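Wed 17 August. Laundry, bedroom at Miltness

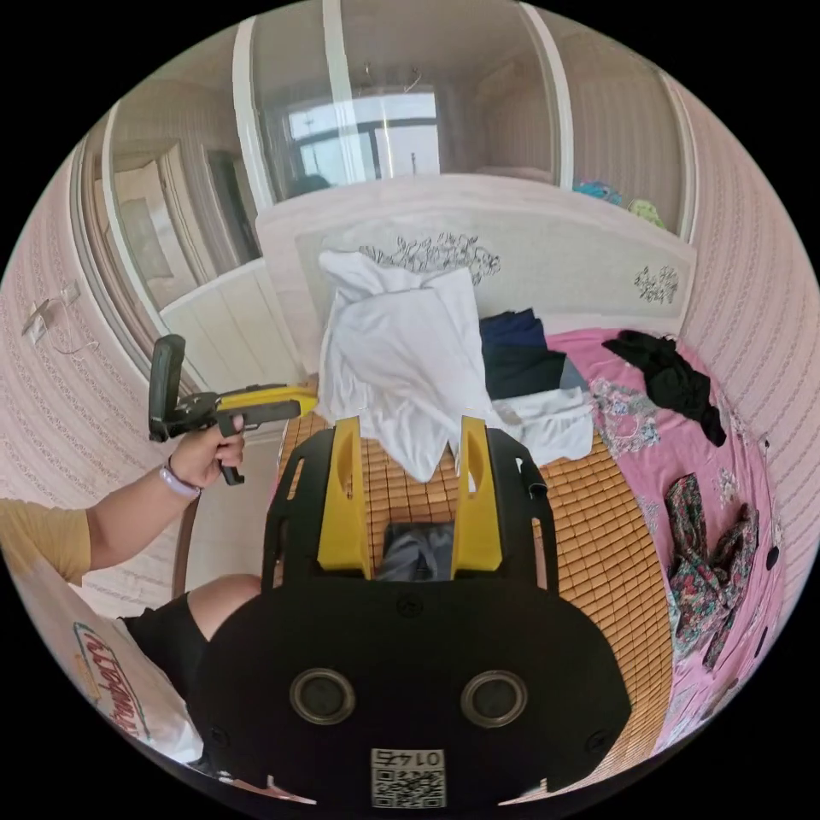 Do the white things get folded on the bed or taken to the table?
On the bed. The table is too narrow for the big pieces and they slide off the far side.

Plain white pieces first today, colours after. Big ones: find the two top corners, bring them together, lay flat, smooth towards the foot of the bed, then halve again. Creases left across the middle come back after stacking, so smooth before the second fold.

Hòa folds in thirds, I fold in halves. Stacks don't match. Agreed on thirds from now on, Ivars to redo the May sheet on the door.

Paju powder nearly finished, 600 g left in the tub. Order the 3000 g size.

Still to do: pair socks, find the lid for the peg box, ask Manberg when the second drying rack is coming.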